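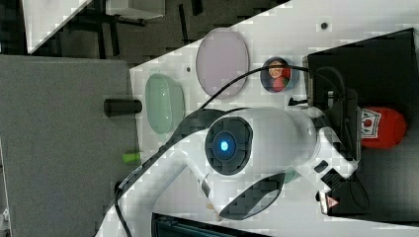 图片来源:Clastico 图库

车库与工具间防盗:门扣、挂锁、标记和登记

Wellside 居家与工具栏目 2019年3月8日,星期五

车库和院内工具间失窃,多数不涉及开锁技术。常见手法是撬门扣、拧合页螺丝、卸窗玻璃,用的工具往往就放在现场。以下各条按施工顺序排列,适用于木门、薄钢板门和带侧门的车库。租房者改动门体前先取得房东书面同意。

一、门扣

先看门扣,再看锁。锁再好,门扣用短木螺钉固定,一根撬棍就能整块拔下。做法如下:

拆下原有门扣,检查木料有无腐朽。用螺丝刀尖扎螺钉孔周围,能轻易扎进去的部位要先挖除补木,或者把门扣移到完好的位置。

改用贯穿螺栓固定。螺栓从外侧穿入,选圆头方颈的马车螺栓,内侧加大垫圈和防松螺母。门板内侧另衬一块钢板,钢板要盖住全部螺栓孔,边缘留出余量。

门扣翻下后必须完全遮住固定孔。遮不住的型号不要用。

薄钢板门不要只靠自攻螺钉。门板本身会被拉变形,内衬钢板比在木门上更重要,宽度最好跨过一道加强筋。

二、合页

外开门的合页轴露在外面,敲出轴芯即可把门卸下。处理办法有两种:换用轴芯不可拆的合页,或者在合页侧加装防撬销。防撬销装在门扇侧边,关门后插入门框上的孔。每扇门装2个,上下合页附近各一。钻孔前把销头涂上粉笔灰,关门压一下,门框上的印子就是孔心。

合页螺丝露在外面的,至少把其中一部分换成单向螺丝。单向螺丝装上后很难取出,换之前确认门扇已经调平,开合不蹭地。

三、挂锁

选封闭式锁梁,也就是锁体两侧有肩、锁梁露出部分很短的一类。锁梁露得越多,断线钳越容易伸进去。锁梁直径要与门扣的孔相配,孔大梁细会留下撬动的空隙。

室外用锁每年1月前后拆下保养一次。用干性润滑剂,石墨或聚四氟乙烯类均可,不要混用。普通机油会粘灰,到冬天锁芯发涩,钥匙容易断在里面。锁体下方有排水孔的,用细铁丝通一下。

密码挂锁不建议用在临街的门上。数字轮长期只拨动一位的习惯很常见,旁人试几次就能打开。已经装了的,每次上锁后把全部数字轮打乱。

四、窗户

工具间一般不需要能打开的窗。可以从内侧加一道钢网,用带垫圈的螺钉固定在窗框上,螺钉间距不大于200毫米。采光要求不高的,贴磨砂膜即可,外面看不清里面放了什么。磨砂膜贴在玻璃内侧,贴前用稀释的洗洁精水喷湿,刮板从中间往两边赶。

玻璃压条装在外侧的老式窗,压条一撬就掉。重新打一遍玻璃胶,或把压条改到内侧。

五、室内固定

门被打开之后,要让对方拿不走重的、值钱的东西。

地锚:适合固定摩托车、发电机、带轮工具柜。混凝土地面厚度不够或者开裂的,膨胀螺栓会松,应当用化学锚栓。钻孔后先用气筒吹灰,再用毛刷刷,再吹一遍,孔里有灰则胶粘不牢。固化时间按包装说明执行,气温低时要延长。锚栓头的内六角孔里敲入一颗钢珠,可以防止被拧开。

链条:链条不要拖在地上。链节搁在地面,断线钳的一个手柄可以支在地上借力,剪断所需的力气小得多。链条应收紧,锁头离地。

手持电动工具:集中放进一个铁柜,铁柜从内侧用螺栓固定在墙上,充电器与电池分开存放。柜子注意通风,不要在封闭的柜内充电。

梯子:横挂在墙上,用锁扣锁住。梯子留在院子里,等于给二楼的窗户提供通道。铁锹、撬棍、长柄剪同样要收进屋里。

六、标记

标记的作用有两个,一是让赃物难以出手,二是找回后能够证明归属。没有标记的工具即使被警方查获,也可能因为无法确认物主而长期存放在证物室。

金属件用电刻笔或钢字冲打字。铸铁件和淬硬件不要用钢字冲,可能崩裂。塑料外壳可以用烙铁尖或刻字笔,字刻在铭牌以外的位置,不要破坏原厂序列号。序列号被磨掉的工具会引起怀疑,物主自己的也一样。

内容建议用邮政编码加门牌号,不要写全名和身份证号码。字打在两处,一处明显,一处隐蔽,例如电池仓内侧、底板下面、手柄端盖里。隐蔽处的位置记在登记表上。

Drusa 标记液在紫外灯下显色,适合不便刻字的物件,如木柄、皮套、测量仪器。涂之前用酒精擦净,干透后再涂一层。日晒会使其变淡,室外存放的物件要定期用紫外灯检查并补涂。不要涂在镜片、量具的测量面和电触点上。

七、登记表

一张纸或一个电子表格都可以。每件工具一行,列出以下项目:

名称和型号
序列号
购买日期和价格
标记内容与位置
照片编号
收据存放处

照片拍三张:整体、铭牌、有特征的磨损处。铭牌反光时侧着打光,不用闪光灯。照片和表格另存一份在别处,不要只放在工具间的旧电脑里。

购买二手工具时也要登记,并保留与卖方的聊天记录和付款凭证。价格明显偏低、序列号被刮掉、卖方说不清来源的,不要买。买到赃物的,工具可能被追回,货款很难要回来。

八、灯和报警器

感应灯装在手够不到的高度,探头朝向来人横穿的方向。被动红外探头对横向移动灵敏,对正面走近迟钝。灯光不要照进邻居的窗户,也不要正对摄像头。

Saha 门磁报警器为电池供电,磁铁与主体的间隙不超过6毫米,间隙过大容易误报。钢门上安装时要加非金属垫片,否则磁场受门体影响,动作不稳定。电池每年换一次,换电池的日期写在外壳内侧。

摄像头的取景范围以自家院门和工具间门口为限。拍到公共道路或邻居院子的,应调整角度或设置遮挡区域。录像时间要校准,时间不准的录像作为证据时会增加麻烦。

九、失窃之后

不要进屋清点。站在门外看清情况,先报警,等警方勘查之后再动现场。被撬下来的门扣、断锁、遗留的手套和工具都不要捡。确实下雨要遮盖的,用干净塑料布悬空支起,不要贴着物件。

报案时提供登记表复印件和序列号,记下案件编号。随后通知保险公司。许多家庭财产保险对院内附属建筑单独设限额,例如每次事故1,000元,超出部分不赔,还可能要求门上装有符合规格的锁。保单在买锁之前就应该看一遍,锁的收据与保单放在一起。

此后一段时间留意二手网站和附近的旧货市场。发现疑似自己的物品,保存网页截图和链接交给办案人员,不要自行约卖家见面。

门扣和锁应在当天更换。同一地点短期内再次被盗的情况并不少见,补购的新工具在门修好之前不要放进去,包装箱也不要放在路边的垃圾桶旁。

相关内容:木门下沉的调整方法;电刻笔的选用;工具间除湿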